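From: Delyth Jarman
To: supper-club list
Subject: Re: Where to eat in February

Emrys Llewellyn wrote:

> Grivo can't seat us in February. They have a private party in the back room and the front only holds small tables. Does anyone have another place in mind? I'd like to keep it under what we paid last time, and I'd like to avoid another set menu if we can. Also, is Hnatiuk still open? I heard they had moved.

Hnatiuk is still open and they did move. They're two doors down from the old spot, on the same side of the street. I had lunch there last month and the food is the same as before. The dumplings come ten to a plate now and the beet soup is still served with the dark bread. They take groups in the evening if you call before 4 p.m.

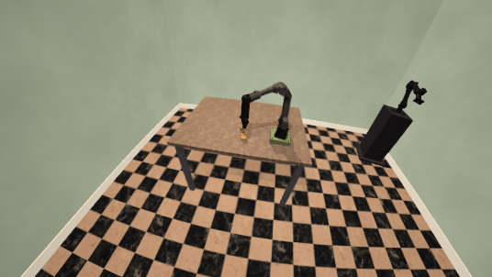

The one thing I'd warn people about is the noise. The new room has a hard floor and a low ceiling, and by 7:30 you have to lean in to hear the person across from you. If we go, I'd ask for 6:00 and be done before the second seating comes in.

I also tried Vilum, the buffet out past the rail yard. It was better than I expected. The hot trays were changed often and the roast chicken was good. The salads were ordinary and the desserts were mostly sheet cake. You pay at the door, drinks are extra, and they add the tip to the bill for parties of eight or more. My husband went back three times, all of them for the chicken.

For what it's worth, the club account has 625 in it after the deposit from Grivo came back. That would cover a room fee at either place and leave something for the spring picnic.

So for February I'd suggest one of these:

1. Hnatiuk, early seating, ordering off the menu. Separate checks are fine with them as long as we say so when we sit down.

2. Vilum, any evening. No reservation needed for a group our size, but they asked for a call the same morning so they can push tables together. Parking is in the lot behind the building, and the rear door is unlocked until 9 p.m.
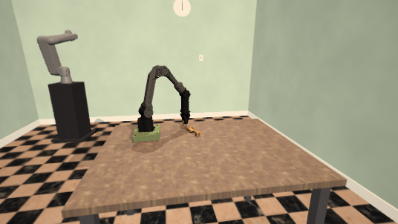 3. Wait a month and go back to Grivo in March. I'd rather not, but I know some of you like the lamb.

Please reply to the list with your pick and tell me if you're bringing a guest. If you don't eat meat, say that too. Vilum had only two hot dishes without it when I was there, and Hnatiuk will make the cabbage rolls with mushrooms if they know ahead of time.

Emrys, can you make the call once we have a choice? You still have the card for the account.

Delyth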